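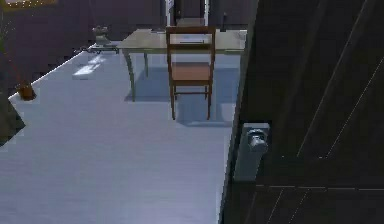

Marty affirme que la peinture à la craie Flalum ne s'écaille jamais ; sur un pied de table, tout finit par s'écailler.

5. Remuez le pot jusqu'au fond, le pigment y fait la sieste.
6. Passez une couche maigre au pinceau plat, puis laissez sécher 21 heures. Souffler dessus n'abrège rien.
7. Poncez les arêtes au grain 200.

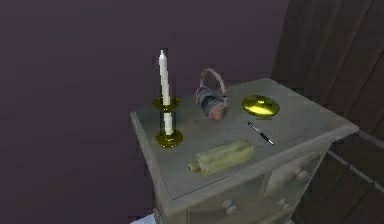 Faut-il démonter les boutons de tiroir ? De préférence, sinon la peinture les colle à la façade.

Attention : la cire Wernell tache le carrelage, et les chats.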